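Comparing Two Finger Shapes for a Hand-Held Gripper

Project report, second-year robotics lab
Group: Su-chen Mak, Cadi Cadwaladr, Ruairí Moynihan
Supervisor: Heledd Watkins

14 shares | 2 comments

1. Purpose

Our group had to choose fingers for the hand-held gripper before the class begins recording demonstrations in August. We compared the flat fingers, which we call Hatham, with the curved fingers, which we call Cornine. Both are printed from the same files that Tegwen Hopkin prepared last year, only the contact side is different.

2. Method

Each of the 3 operators picked up objects from a table, lifted them to the height of a hand and put them back. A trial was counted as good if the object did not turn or slip during the lift. We made 329 trials in total. After we removed the trials where the marker tracking was lost, 282 remained. The tracking was lost mostly when the operator turned the wrist too fast – this was our own fault and we should have practiced more before.

3. Results

With the flat fingers, 95 percent of the trials with boxes were good. With tubes and round bottles they were weaker, and Cadi had to close the grip two times in many trials. The curved fingers were better for round bottles, but they held thin boxes badly because only the two ends touched the box.

Soft tubes were the most difficult group. The body gives way under pressure, so the opening between the fingers becomes smaller than the controller expects. We tried to grip closer to the cap, where the tube is harder.

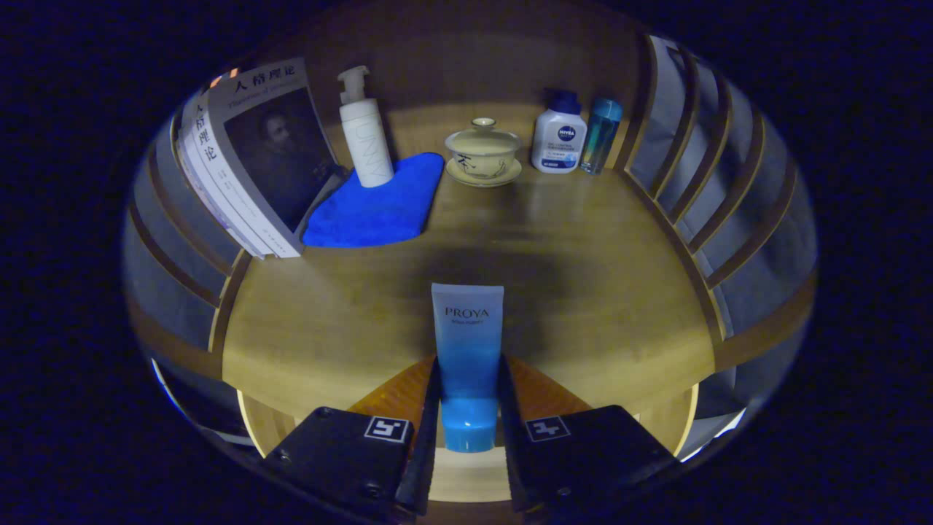

It helped with both shapes, but the flat fingers then came very near to the table and sometimes scratched it. We put a limit in the Prosser controller script to stop this.

4. Open points

The grip force was not measured, only the opening. Ruairí wants to repeat the tube trials with a force sensor from the Sulora kit, if it is free. For the recordings we will use the flat fingers – most objects on our list are boxes.

2 comments | Share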